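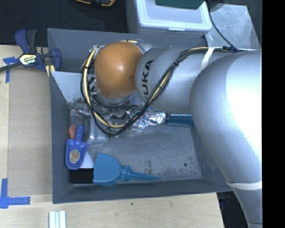
四月里总算爬上了托尔特梅罗塔(Toltemero),惦记了这么久,今天了了一桩心事,趁腿还没有酸到抬不起来,赶紧坐下来记一记。塔比我想的瘦,也比我想的老,灰白的石头一层一层收上去,到最顶上忽然扣了一个圆圆的顶子,颜色很难讲,说铜不像铜,说陶不像陶。我想了半天,最像的就是那条银色的KUKA机械臂上,字母旁边那只橙褐色的关节罩,也是这样鼓鼓的、油亮亮的,中间还有一小点淡淡的反光。我站在广场上把这个比方讲给坦维尔听(Tanveer Mughal,以后还是写坦维尔吧,写全名手累),他仰着脖子看了好一会儿,说嗯,有道理,然后问我早饭吃饱了没有,上去可没有地方买吃的。

早饭是吃饱了的。昆兰(Quinlan)这家小旅馆别的都平常,房间小,楼梯陡,热水要放好一阵子才来,可是早饭真舍得给,面包是一大篮子端上来的,黄油切得跟肥皂似的那么厚。老板娘罗辛(Róisín Mulligan)一听说我们要去爬塔,又往我盘子里添了一个煮鸡蛋,说揣着,揣着,半路上吃。我说塔里让吃东西吗?她说不让,所以叫你揣着呀!我到现在也没想明白她的意思,鸡蛋倒是真的揣去了,又原样揣了回来,晚饭的时候剥开吃掉的,蛋白上压出一道大衣扣子的印。

从旅馆到塔底下要坐19路电车。普拉尔蒙(Plallmont)这个城不大,电车却绕得厉害,先往河边去,沿着河走一段,再掉头往坡上爬,每到一个弯,车轮都要吱吱地叫一阵。我坐在靠窗的位子,看见塔一会儿在左边一会儿在右边,有一回我以为到了,站起来要下车,一个提着两捆大葱的老太太把我按回座位上,用手比了一个大圈,意思是还要绕。我冲她点头,她也冲我点头,后来我们一路都在点头。下车的时候我很想跟她说句谢谢,舌头打了结,说成了“晚安”,早上九点多,一车人都笑了,坦维尔笑得最响。算了,他昨天在药房里还把“喉糖”说成了“屋顶”呢,这一笔我先记着。

票在塔脚下一间小屋子里买,一批只放二十个人。我本来想着这种时节又不是假期,总不至于要等吧,谁知道前面刚好有一群中学生,叽叽喳喳地把前两批都占满了。等就等吧,广场上太阳很好,石头台阶晒得暖烘烘的,坐着一点也不难受。广场一角有个卖热栗子的摊子,四月还卖栗子,我觉得稀奇,买了一小包,壳一捏就碎,里面粉粉的,有几颗发甜,有几颗什么味道也没有。坦维尔从背包里掏出他那本旧导游书给我念,书是他从旧书店里淘来的,前面的主人在空白处写满了铅笔字,有的地方写“勿信”,有的地方写“风大,带帽子”,讲托尔特梅罗塔的那一页上写的是“值得,但是膝盖”。后面没有了,就停在膝盖上。我们两个为这几个字琢磨了好久。

书上讲,这座塔当年造起来是为了看火。普拉尔蒙的老房子多半是木头梁架,街又窄,一家着了,半条街都跑不掉,所以城里的人凑了钱,在坡顶上砌了这么一座高塔,上头日夜有人守着,哪里冒烟就朝哪个方向挂旗子,夜里就挂灯笼。钟是后来才添的,圆顶更晚,据说原先的顶子是尖的,被雷劈过,重修的时候几家匠人争来争去,最后依了一个做陶釉的师傅,烧了这么一片一片的瓦拼成圆顶。哦,原来真是陶的!那我早上讲“说陶不像陶”,讲错了,不过也不改了,日记嘛,早上是早上的眼睛。师傅是从格里萨姆斯卡(Grisamska)来的,就是河对岸往下走的那个小镇,如今那里还有烧瓦的窑,要是明后天不下雨,我想拉着坦维尔去看看。

轮到我们进去的时候已经快到十一点了。看门的是个留着白胡子的瘦老头,验票验得极认真,一张一张地对着光看,看完了撕个小角,把小角放进一只铁皮盒里,盖好,再看下一张。轮到我,他看看票,又看看我的鞋,摇了摇头。我吓了一跳,以为不让上,结果他只是弯下腰指了指,我的鞋带散了。系好了,他才点头放行。就冲这一点,我对这座塔先有了好感。

台阶一共四百五十八级,门口的石牌上刻着的。我本来打定主意不去想这个数目,偏偏石牌刻得那样大,想不看都不行。头一段是宽宽的直梯,一点也不费劲,我还有闲心跟坦维尔讲小时候外婆家后面那座砖塔的事。那座塔早就不让人进了,门用砖封着,我们几个小孩子天天在塔底下玩,扔石子,听石子打在塔身上的声音,外婆说塔顶上住着一窝鹳,可是我从来没有看见过鹳,只看见过麻雀。我六岁还是七岁的时候最大的心愿就是到塔顶上去看一看。后来搬了家,再回去,连塔带外婆的院子都圈进了一个公园,门还是封着。我想我这么些年走到哪里都要找塔爬,根子恐怕就在那扇封住的门上。坦维尔听得很耐心,到了转弯的地方才说,你留点气。

他说得对。过了第一个平台就变成螺旋梯了,窄,石级中间都磨得凹下去,像一只一只的浅碗,脚踩进去刚刚好,可是每一只碗的深浅都不一样,得看着走。右手边有一根粗绳子当扶手,用铁环穿着固定在墙上,绳子摸上去又滑又硬,不知道经过了多少人的手。墙上隔一段开一条细窗,光从那里斜斜地进来,照见空气里的灰。我爬一段歇一段,歇的时候就把脸凑到细窗上看外面,先是看见广场上卖栗子的伞,再上去看见屋顶,再上去连远一些的河也看见了,亮亮的一条。每换一扇窗就好像换了一幅小画,我真喜欢这样,比一下子坐电梯冲到顶上要有意思得多。当然这话是晚上坐在椅子里说的,当时我喘得像拉风箱,要是旁边有电梯,我肯定一头就钻进去了!

中间有一间守塔人的屋子,现在照旧日的样子摆着,拿绳子拦起来,只能站在门口看。一张窄床,床头一张小桌子,桌上一盏油灯、一只缺了口的杯子,墙上挂着一件厚呢子大衣,领子都磨白了。说明牌上说,守塔的人上来一次要住上八天才换班,吃的喝的都用篮子吊上来。我站在那里看那件大衣看了好久。冬天风从细窗灌进来,他一个人裹着这件大衣,守着一城的屋顶,一夜一夜地看哪里有不该有的光,心里会想些什么呢?会不会也认得出哪一扇窗是自己家的,看见那一扇窗熄了灯,知道孩子睡了?我问坦维尔,他想了想说,他多半在想篮子里今天有没有腊肠。这个人,跟他讲什么都能讲到吃的上头去。不过我后来又看了一眼那张小桌子,觉得他讲的也未必不对。

屋子对面的墙上有好些刻字,有的是名字,有的是年份,还有一只刻得很细的小船,帆上的绳子都一根一根刻出来了,怎么看都是花了许多个晚上的功夫。我拿铅笔在本子上描了一个样子,描得不好,船身画胖了,像只鞋。先贴在这一页的后面吧。

再往上就是钟室。钟好大,暗绿色的,悬在木架子上,架子的木头比我的腰还粗。我们上来的时间不巧,或者说太巧了,正好要敲正午。领着我们这一批的姑娘拍拍手,叫大家把耳朵捂上,我刚把围巾往耳朵上裹,第一下就来了。那个声音哪里是听见的,是从脚底下上来的,顺着腿,顺着肚子,一直到牙齿,整个人都跟着嗡嗡地响。前面一个小男孩张大了嘴,不知道是哭还是笑,等钟停了才知道他在笑,笑得打嗝,他妈妈给他拍背,拍了好一阵子。我的眼睛倒是湿了,我也说不出为什么,大概年纪到了,听见大一点的声音就要掉眼泪。我怕坦维尔看见,转过脸去看墙,再一看,他也在那里擤鼻子,说是灰尘。好,灰尘。

最后一段是木梯子,又陡又响,得一个一个地上,下面的人扶着梯脚。我排在中间,前头是一位穿红毛衣的大个子先生,每上一级,梯子就哎哟一声,他就说一声对不起,一直道歉到顶上。然后一推小门,风呼地就进来了。帽子!那位不知名的铅笔先生写过的,带帽子!我的帽子好端端地躺在昆兰旅馆的床上呢。头发一下子全蒙在脸上,我扒拉开来,就看见了整个普拉尔蒙。

怎么写呢,我在上面的时候想了许多句子,觉得句句都好,下来就忘光了。屋顶都是红褐色的,高高低低地挤在一处,像晒在那里的一大片柿饼。烟囱上蹲着鸽子。街从上面看弯弯曲曲,怪不得电车要那样绕,我找了半天我们来的那条线,顺着河,掉头,上坡,果然是个大圈,跟那位老太太比的一模一样。河从西边进来,在城中间拐了一个懒洋洋的弯,弯里停着几条平底船。再远就是田了,有的绿,有的还是土的颜色,田那边薄薄的一层蓝,坦维尔说是山,我说是云,争了一会儿,请那位红毛衣先生评理,他很和气地说,他觉得两样都有一点。

圆顶就在我们头上,近了看跟在广场上看是两回事。瓦片是鱼鳞那样叠着的,每片的颜色都差一些,有的偏橙,有的偏褐,有几片几乎发黑,边上的釉流下来,凝成一小滴一小滴的。伸手够得着最下面的一排,我摸了一下,凉的,滑的,有一片缺了角,缺口里露出粗粗的土红色。我心里忽然很欢喜,觉得好像跟那位从格里萨姆斯卡来的师傅握了一下手似的。他当年一片一片烧出来,一车一车运过河,再一篮一篮吊到这上头来,不晓得有没有自己也爬上来看过。我猜他来过。要是我,我是要来的,还要带上全家人。

在上面待了有一刻钟,姑娘就催我们下去了,后面还有一批人等着呢。我磨磨蹭蹭走在最后,又绕着栏杆走了一圈,想找旅馆,没找着,倒是找到了昨天吃汤面的那家铺子,门口的蓝布棚子很好认。又看见一户人家的天台上,有个人在晾床单,风太大,床单总是裹到她身上去,她就转着圈地往外扯,扯得很有耐心。她一定不知道有人在这么高的地方替她着急。

下塔比上塔难。那位铅笔先生讲的“膝盖”,到这时候我才算懂了。上去的时候只是喘,下来的时候两条腿像借来的,每踩下一级都要先跟它商量。绳子我是两只手抓着的,姿势很不好看,好在螺旋梯里谁也看不见谁,只听见上上下下都是脚步声和“小心小心”。走到守塔人那间屋子,我又停下来歇了一回,看看那件大衣。同一批的人都先下去了,里头静得很,听得见钟架子上的木头偶尔咔地响一下。坦维尔在下面喊我的名字,声音绕着墙转了几个弯才到我耳朵里,听上去像另外一个人。

到底下,白胡子老头还坐在原处验票。他看见我出来,先看我的鞋带,这回系得好好的,他就朝我竖了一下大拇指。我高兴了一路。

午饭在广场背后的小馆子里吃的,菜单看不懂,胡乱指了两样,来了一大盆豆子炖肉,还有一碟腌得酸极了的小黄瓜。我们饿得很,一声不响地吃完了,拿面包把盆底也擦了。馆子墙上挂满了塔的旧照片,有一张是搭着脚手架的,塔顶还空着,架子上站着几个人,小得像蚂蚁,有一个似乎在挥手。我叫老板来问这是哪一年,他耸耸肩膀,说他祖父挂上去的,他祖父也不知道。坦维尔要给这张照片拍照,玻璃反光,怎么拍都有一个他自己在里头,后来就随它去了。

下午没有再走什么地方,腿不答应。回来的电车上我睡着了,坐过了站,又坐回来,车票倒是不用另买,开车的人摆摆手就让我们上去了。回到昆兰已经四点多,罗辛在门厅里叠餐巾,一见我们走路的样子就笑起来,丢下餐巾去烧水,让我们一人一盆泡脚。她说她在普拉尔蒙住了大半辈子,塔只上去过一回,是她丈夫求婚那天。我赶紧问,在塔顶上求的?多浪漫呀!她说哪里,爬到钟室她就不肯再走了,坐在地上说要下去,他没有办法,就在那里问了,偏偏赶上敲钟,她一个字也没听见,看他嘴在动,以为他问要不要回去,就拼命点头。讲到这里她自己笑得直拍桌子。我问那后来呢,她说后来就下来了呀,下到底下他抱着她转圈,她还莫名其妙,以为他也怕高。

我泡着脚听她讲,又听她讲了格里萨姆斯卡那边的窑,说如今烧瓦的只剩一家了,平时大门关着,要去敲旁边的小门,敲重一点,里头的人耳朵背。去的话要坐渡船,渡船中午要歇很久,最好一早就走。坦维尔把这些都记在他那本旧书的空白处了,用铅笔,字写得小小的,跟先前那位先生的字挤在一起。我凑过去看,他在托尔特梅罗塔那一页的“膝盖”后面添了一行:“泡脚,热水,加盐。”

现在是晚上九点半,他在隔壁已经打起呼噜了,墙薄,听得一清二楚。窗子开着一条缝,远远的能听见塔上在报时,隔了这么些街巷和屋顶,声音软了许多,一点也不吓人。外头有点潮气,不知道夜里会不会下雨。帽子我已经找出来放在椅子上了,鞋也擦过。还要给妈妈写张明信片,写什么好呢,外婆家那座塔的事她一定还记得,问问她那窝鹳到底有没有。邮票在罗辛那里,明天早上吃饭的时候问她要。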